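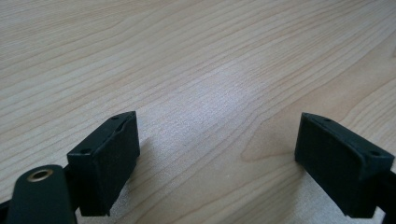 Gripper fingertips open over the table, as seen from the tool's own camera.

Ludlow Open Day Recordings – Data Card

Summary

This release holds recordings made with hand-held gripper tools during the spring open day at the Ludlow workshop. Visitors picked up, moved and set down common household items at a table under the guidance of workshop staff. The release contains 2,086 recordings. It is intended for research on grasping and for teaching.

The collection was prepared by the Fellik group, which also maintains the tool software. Questions about the files should be sent to the group through the contact form on the Ludlow site.

Setting

The open day was held on a Friday in April, from 10 a.m. until late afternoon. Sessions took place at 5 stations in the main hall. A visitor was given a short talk at the door, a practice turn with the tool, and then a place at a station. Each turn lasted up to 40 minutes, although many visitors chose to stop sooner and a few returned for a second turn after lunch.

The tool used at all stations was the Skolesex hand gripper, second build. It has two facing fingertip pads in dark green, driven by a linkage, and carries a camera that looks down toward the pads. The tool is worked by hand and has no motor.

Tasks

Staff read the tasks aloud from a printed sheet. The tasks were:

Move a cup from the left side of the table to the right.
Place a spoon in a bowl.
Stack two blocks.
Fold a small cloth once.
Free choice, using any item from the station tray.

Every recording begins and ends with the pads open. The opening pose is used by the alignment script, and users who trim the files should keep at least the first second. Visitors did not always follow the wording of a task. Recordings in which a different task was carried out have been kept under the label given at the station, with the field "deviation" set to true.

Contents of each record

video – color video from the tool camera
pose – position and rotation of the tool
width – distance between the pads
task – task label, as read aloud
station – station number
deviation – true or false

Sound was not recorded. No names, ages or contact details were collected with the recordings. Visitors signed a consent form at the door, and those under 16 took part with a parent's signature.

Known issues

Reflections of the hall lighting on the tabletop may reduce detail in parts of the video. Pose tracking is less steady where the camera sees mostly plain tabletop, and sudden jumps should be filtered before use. The clock at station 3 was reset during the lunch break – time stamps before and after the break should not be compared for that station. Over 40 recordings have missing width values and are listed in the file missing_width.txt.

Suggested split

The Siddiqui split holds out one full station for testing and is the one used in the workshop's own reports. A random split is also supplied but is not advised for comparing methods.

Terms of use

The recordings may be used for research and classroom work. Commercial use requires written permission from the workshop. Please cite the release as "Ludlow Open Day Recordings" and state the version.

Changes

1.1 – corrected task labels for station 2; added missing_width.txt
1.0 – first release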